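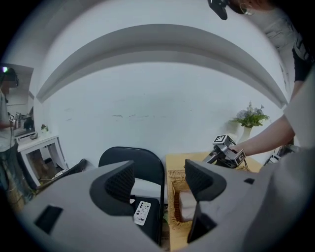

Thu 29 July

Package cache day! I've been wanting to get at this since May, and I finally had a whole morning with no meetings in it.

Starting point: every Jenkins build of Grirkex begins with a clean workspace and pulls all its dependencies from the outside world. All 2741 of them, counting the nested ones. The install step alone was taking 14 minutes on a good day, and on a bad day it timed out and someone had to press the button again. The compile itself is quick. We were spending most of our build time downloading the same files we downloaded an hour before.

Plan: put a small caching proxy on Orura (it has plenty of disk and mostly sits there running the wiki), point the package manager at it, and keep the lockfile honest so that a cache hit and a cache miss give the same result.

## Getting the proxy up

Pretty painless. It's one binary and one config file. I gave it its own user and its own data directory under `/srv/pkgcache`, so we can wipe it without touching anything else. The config is short enough to paste whole:

```
listen: 0.0.0.0:4873
storage: /srv/pkgcache/data
upstream: default
max_age: forever
verify: true
```

`max_age: forever` looks scary but it only applies to the package files, and those never change once published. The index files (which versions exist) have their own setting and still get refreshed from upstream.

`verify: true` makes it check the hash on the way in *and* on the way out. I tried a run with it off to see what it costs us and couldn't find the difference in the timings, so it stays on.

First run through the proxy was slower than no proxy at all, as expected with an empty cache. Second run: install step done in 31 seconds. I ran it again because I didn't believe it. Same again, within a second. So good!
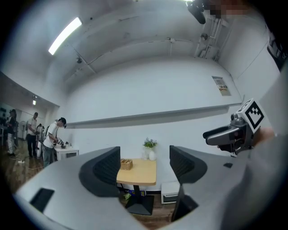

## The lockfile problem

Then I tried the Sturnel branch and it fell over right away with hash mismatches on 16 packages. My first thought was a corrupt cache, so I wiped the data directory and started over, which wasted a good while and changed nothing.

What I should have done first was read the lockfile. Those entries had full download URLs baked in, pointing to the old mirror we stopped using, and the old mirror had been repacking the archives. Same source inside, different compression, different hash. Without the proxy the package manager followed the URL in the lockfile and got the repacked file. With the proxy it rewrote the host, got the original file, and quite rightly complained.

Fix was:

1. Strip the `resolved` lines for the old mirror from the lockfile.
2. Delete the matching hash lines too (forgot this the first time, same error, much muttering).
3. Run a lock-only install so it fills them in again without bumping versions.
4. Diff before and after, and check that no version numbers moved.

Nothing moved. The diff is long and dull, exactly what I wanted from it. I unpacked three of the old and new archives by hand and compared the contents, and they matched file for file. Somebody should do the other thirteen before we merge – I've left the compare script in `tools/archdiff.sh` and it takes a directory of each.

Also added a check to the Jenkins job that greps the lockfile for the old mirror's hostname and fails early with a readable message. Four lines of shell. Hefin Dafis pointed out that it should run *before* the install step and not after, where I'd cheerfully put it.
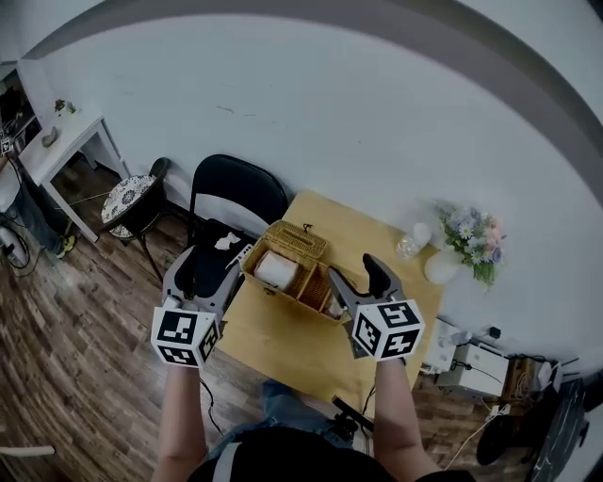
*Wicker basket on the table, a gripper in each hand.*

## What if Orura is down?

Tried this on purpose after lunch. Stopped the proxy in the middle of a build and the package manager retried, waited, retried, waited, and then gave up with an error that didn't mention the proxy anywhere. Not great for whoever hits it first.

So the job now does a quick ping of the proxy at the start, with a two-second limit. If it answers, we set the registry variable. If it doesn't, we leave the variable unset, print a big warning in the log, and go straight to upstream the old slow way. Tested both paths, both went green. I like this a lot better than a hard dependency on one box, and it means we can reboot Orura without asking around first.

One hole left: if the proxy goes away *after* the ping, the build still dies slowly. I can live with that for now.

## Left to do

- Compare the remaining archives, then merge the Sturnel lockfile
- Disk alert on `/srv/pkgcache` – nothing ever gets deleted from it at the moment
- Try the same proxy from a laptop over the VPN, Hefin is keen
- Write the wipe-and-restart steps on the wiki (which is also on Orura, so maybe put a copy in the repo)
- See if the docs build can use it too. Different package manager, but the proxy claims to speak both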